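The Long Way to a Flatbread

My grandmother kept her starter in a jam jar on top of the refrigerator, and when she died it was the one thing in the apartment that none of us knew how to divide. My aunt took the good coat. My brother took the radio. I took the jar, mostly out of guilt, and drove it home with the seat belt across it, and then I let it die in eleven days.

I've been thinking about that jar a good deal this winter, which I spent, for reasons that made sense at the time, trying to learn how to bake the flat, blistered, slightly sour bread she made every week of my childhood. She called it peltina, or that's how it sounded to me across the table. I had never seen the word written down until last fall, when I was looking for somewhere to buy decent cornmeal and came upon a small bakery two towns over called Peltine. I sat in my car outside it for quite a while before I went in.

The woman who runs it is Despina Đorđević, and she is not at all what I expected, though I'm not sure what I did expect (somebody older, I suppose, and in an apron). She was eating a sandwich over the sink. I told her about the jar and the refrigerator and the bread, far more than anyone needs to say to a stranger at lunchtime, and she listened to the whole thing and then asked me one question: what did it smell like when your grandmother opened the oven? I said it smelled like yogurt and a hot iron. She put down the sandwich and went to get me a stool.

What Despina makes is a cousin of what my grandmother made, and there turned out to be a great many cousins. Every valley has one, she told me, and every valley is sure the others are doing it wrong. Some use cornmeal and some wouldn't dream of it. Some rest the dough overnight and some want it on the heat before it has had time to think. Her own family bakes it on a flat iron lid with coals heaped on top, and she has worked out a way to get close to that in a gas oven, with a stone and a heavy pan and a certain amount of swearing.

She let me come in the mornings. I would get there at five, when the street was still black and the only other light belonged to the laundromat, and I would stand where I was told to stand. For the first couple of weeks I wasn't allowed to touch dough at all. I swept, and I learned where the salt was, and I watched her hands, and I carried fifty-pound sacks in from the back step with less grace every time. I am a bookkeeper by training and I like a column of figures that behaves. Flour doesn't behave. It drinks more in January than it did in October, and it drinks more on a rainy morning than on the dry one before it, and she adjusts for all of this without seeming to notice she's doing it.

I asked her once to write the recipe down for me. She was very good about it. She took a pencil and wrote "flour, water, salt, the old dough," and then she stood there for a minute and added "enough," and handed it back.
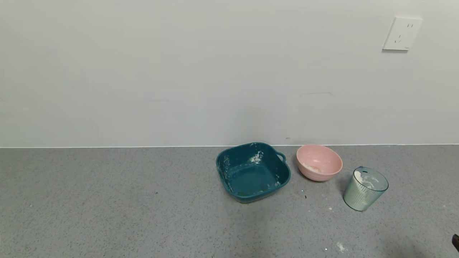 It was Spyros Stojanović who finally gave me numbers. Spyros drove a delivery truck for most of his life and took up baking when his knees gave out, and he approaches it the way I imagine he approached his routes, with a notebook. He comes by Peltine twice a week to buy a loaf he could perfectly well make himself. One morning he saw me frowning at Despina's slip of paper, and he took me out to the bench in front and went through the whole business properly. For a small bread, he said, start with 100 grams of cornmeal scalded in boiling water and left until you can hold a finger in it. Then 125 grams of the old dough. Then wheat flour, and here even Spyros went a little vague and began moving his hands in the air, until it feels like an earlobe. Rest it 30 minutes, flatten it, rest it again, and bake it hotter than you think is wise.

I went home and did exactly that, and I produced something you could have used to level a table.

I produced a good many of those, over the weeks. My neighbors were kind about them. My daughter, who is nine and has no filter whatsoever, took one to school for show-and-tell, and I'm told it was passed around. My husband ate them toasted, and then he ate them in soup, and then one evening he asked in a careful voice whether there was any of the other bread, the kind from the store. There were nights I stood in the kitchen at ten o'clock with dough up to my elbows and wondered what in the world I was trying to prove, and to whom. My grandmother would have laughed until she had to sit down. She bought sliced white for sandwiches herself and thought it was a marvel.

The trouble, as it happened, was mostly the starter. I had been using one that came in a packet, a perfectly lively thing, but lively in the wrong direction. It was all bubbles and no sourness. Despina tasted a corner of my bread, chewed it for what seemed like a very long time, and said it tasted like a hotel. She offered me some of hers, and I wanted to say yes, and I heard myself say no. I think I had some idea that if I took hers I would be learning her bread, and I would never get back to the one I was after.

So I did what I should have done years ago, and called my mother's cousin Gorazd.

Gorazd Janevski is eighty-one and lives by himself in a house with a grape arbor, four hours north of me. I hadn't spoken to him since the funeral. I'd forgotten how slowly he talks, and how much I like it. He asked about each member of the family in order of age, and he told me about the pruning, and about a dispute he was having over a culvert, and somewhere past the half-hour mark I got around to the bread. There was a silence on the line. Then he said, well, she gave me some of that in 1987, and I've got it in the basement, do you want it?

I did want it. I drove up the next weekend.

I won't pretend I know for certain that what Gorazd had in his basement is the same thing that sat on top of my grandmother's refrigerator. Boris Stojanovska, who teaches food science at the community college and is a regular at Peltine's one small table, explained to me over two coffees that a starter changes with every kitchen it lives in. It takes on whatever is in the flour and on the hands of the person feeding it, and after a few decades it may share very little with the culture it came from. I could see that he was sorry to be telling me. Then he said a lovely thing, which was that the habit gets handed down even when the bugs don't. Gorazd had fed his for all those years on the schedule my grandmother gave him, with the coarse flour she told him to buy, and kept it as cool as she said to keep it. If you ask the same thing of a starter every week, Boris said, it tends to come around to the same answer.

Gorazd showed me how he does it. He wears his reading glasses for it, though there's nothing to read. He dries some of the dough every spring as well, crumbles it up with flour, and keeps it in a tobacco tin in case of disaster, and he gave me half the tin along with a crock of the live stuff. He had learned that from her too. She'd kept a tin in the sideboard all her life, and I must have opened that drawer a thousand times looking for playing cards. When we cleared out the apartment I believe I threw it away.

We baked one together before I left. His oven runs crooked and he turns the pan with a pair of pliers. He didn't measure a thing, and he talked about the culvert the whole time, and when he opened the oven door I had to go and stand out under the arbor for a few minutes.

Back home it has gone better, though unevenly. My bread is still thicker in the middle than it ought to be. I've learned to scald the cornmeal longer, and to keep the dough wetter than feels polite, and to leave the oven door alone. Živko Perić, who bakes the early shift with Despina and is sparing with praise, turned one of mine over last week, knocked on the bottom, and nodded before going back to his trays. I've told a number of people about that nod, including my dentist.

I still go in some mornings, though there's no longer much reason to. I've been promoted to shaping the rolls. Despina keeps a bit of Gorazd's dough on the shelf beside her own now, labeled with my grandmother's name on masking tape, and says it's slower than hers and more stubborn. She's been trying it in a rye.

As for the crock, it lives on top of my refrigerator, where it's a nuisance to reach. My daughter feeds it when she remembers. In March we're driving up to see the arbor pruned, all four of us, and I've been told to bring cornmeal, because the store up there has stopped carrying the kind he likes.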